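## Plultari desk with soft divider panels

I've been selling desks out of the Gillenstead showroom for years and this is the one I end up recommending to nearly everybody. White top, taupe front edge, and two upholstered panels at the back in a brownish-grey that hides fluff wonderfully (ask me how I know!).

The top wipes down with a damp sponge and that's your lot - no sprays, no polish. Keep the green side of the sponge off it though, I've seen what scouring does to a white surface. I keep a bottle of water and a box of tissues on mine and still have plenty of room to spread out.

The panels come from Fasent and you can order them on their own. They do soften the noise a bit, but I'd buy them for the privacy more than anything.

- Desk with two panels: 2999
- Spare panel: 405
- Desk top only: 285
- Order code: Plultari 4000

Delivery in Gillenstead is free until the end of August. Further out, drop me a line and I'll work it out for you.
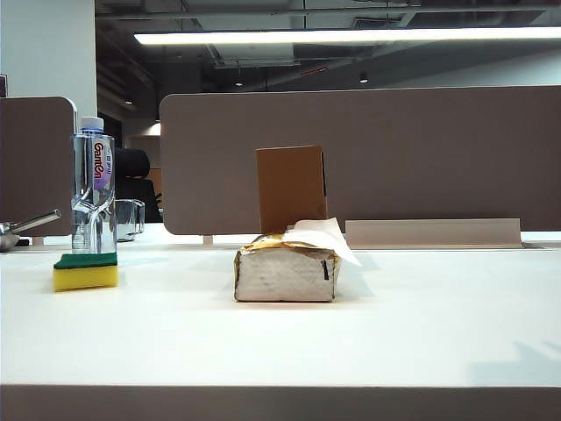
Đỗ wrote in to say the panels pick up cat hair something rotten, but a lint roller gets it off, and could we please do them in dark green as well?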